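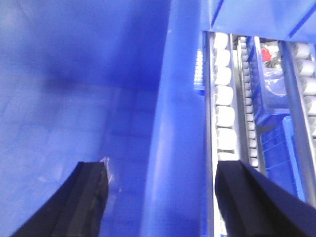 Lundcombe, April 14, 2018

Part 2: Setting up your Cistix food diary

Right, you've got the app on your phone and you've made your account (if not, go back to Part 1, I'll wait). This is the part where we tell Cistix what you eat and how much, so that the daily carb count means something. I've set this up for myself, my mum and most of my walking group by now, and the order below is the one that gives the least grief.

Have to hand: your kitchen scales, a tape measure, and whatever you ate yesterday written on a bit of paper. A guess is fine for the paper!

1. Open the app and tap Profile. Put in your height and weight. Use your morning weight if you have it, before breakfast, and stick with mornings from then on.

2. Tap Units and choose grams. It comes set to ounces, and if you change it later all your saved meals go peculiar.

3. Go to Daily Target. You'll see a slider for carbs. Mine started at 222 grams, which was miles more than I wanted, so I brought it down to 66 over a few weeks. Go gently. You can move it whenever you like.

Caution: if you take tablets or insulin for diabetes, are pregnant, or have ever had trouble with your kidneys, please talk to your doctor or nurse before you touch that slider. I'm a keen home cook with an app, and that's the full extent of my training.

4. Now tap Food Lists. There are two to pick from, Kosow and Enache. Kosow is the long one, with 3,652 foods in it, and it's good for shop-bought things. Enache is shorter and much better for plain ingredients – a leek is just a leek. I have both switched on and put Enache first.

5. Press Save, then wait for the green tick before you leave the page. If you back out early it forgets the lot (ask me how many times I've done that). 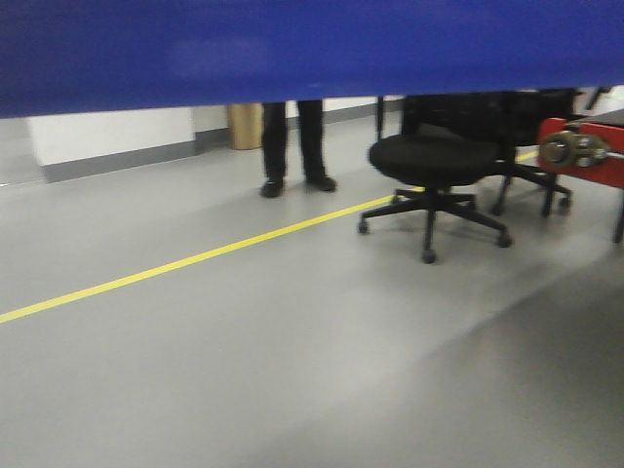 6. Enter yesterday's meals from your bit of paper. Tap the plus sign, type the food, pick the closest match and put in the weight. Don't fuss over pepper and herbs, but do put in oil, butter and milk in tea. Milk in tea was my downfall.

7. Save anything you eat often as a Regular. You can have up to 11 on the front screen, and the rest go in a drawer at the side.

Note: weigh rice, pasta and oats dry. The lists go by dry weight unless the name says "cooked", and mixing them up makes a bowl of porridge look frightening.

8. Turn on one reminder, just the one, for after your evening meal. I had three to begin with and ended up ignoring all of them.

If the total looks wildly wrong, check for a missing decimal point first. Maricica Căpraru, who kindly tried these steps out for me, logged a whole kilo of cheddar at lunch and spent ten minutes looking for the fault in her bread.

Leave the weekly chart alone until you've got seven full days in. Before then it draws a line anyway, and the line is nonsense. Part 3 covers the chart, along with copying meals from one day to another and adding your own recipes. I'm hoping to have it up by July.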